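My new job is making toast, badly, for a robot

For eight years I packed orders at Grustis, out on the Gumbridge road, and I was quick at it. Then the firm took on the Parri arms for the night shift and twelve of us were asked if we'd like to "move across to demonstration". I said yes mostly for the daytime hours, and I've been at it since December.

What it means is that I stand at a table with a gripper in my hand and do small household jobs, over and over, so the machines have something to learn from. Pick it up, put it down, start again. My mum thinks I'm being paid to play kitchens, and I can't say she's far off!

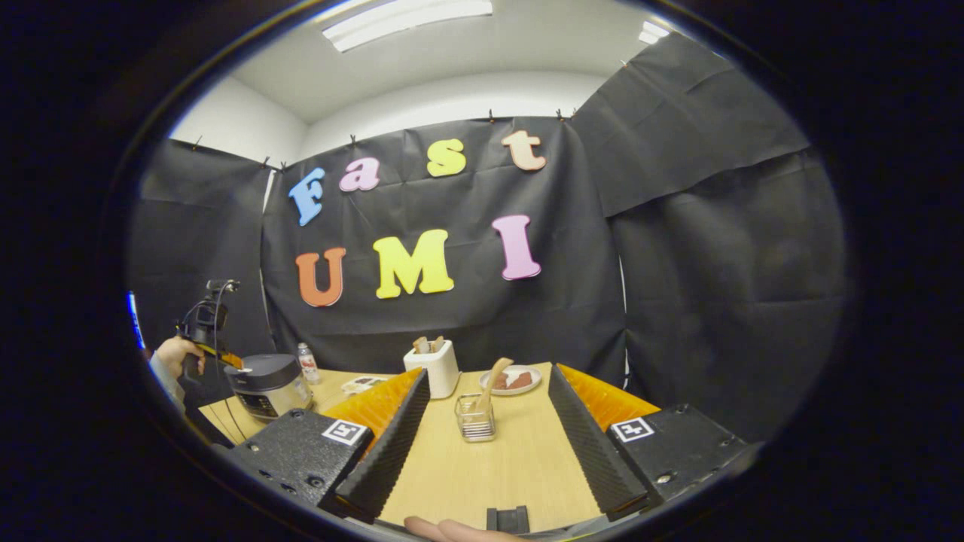 The thing I didn't see coming was how much I'd miss being fast. On packing you had a number, and everybody moaned about the number, me included, but you went home knowing if you'd had a good day. Now a good day is a lot of clean goes at the same dull task, and somebody upstairs decides later which ones count. I did 3429 goes at one job before they moved me on. No idea how many they kept.

And yet my back has stopped hurting. I sit down for dinner with my kids instead of falling asleep on the sofa, and I'd be lying if I said I wanted the old shift back. People who write about automation as if every lost job was a lovely one have never packed boxes in a cold shed at three in the morning.

What does bother me is the money. We're on the same hourly rate as before – the packing rate – for work the company will be using long after we've gone. Julton, down the road, pays its demonstrators a bit extra for every task that goes into use. I think that's fair, and I think we should be asking for it now, while they still need our hands. Two of the lads reckon we should keep our heads down and be grateful. I did grateful for years on nights, and it got me a bad back and a mug with the company logo on it (the handle's come off).

So I've put my name on the letter. If you work there and you haven't signed yet, it's in the drawer under the kettle.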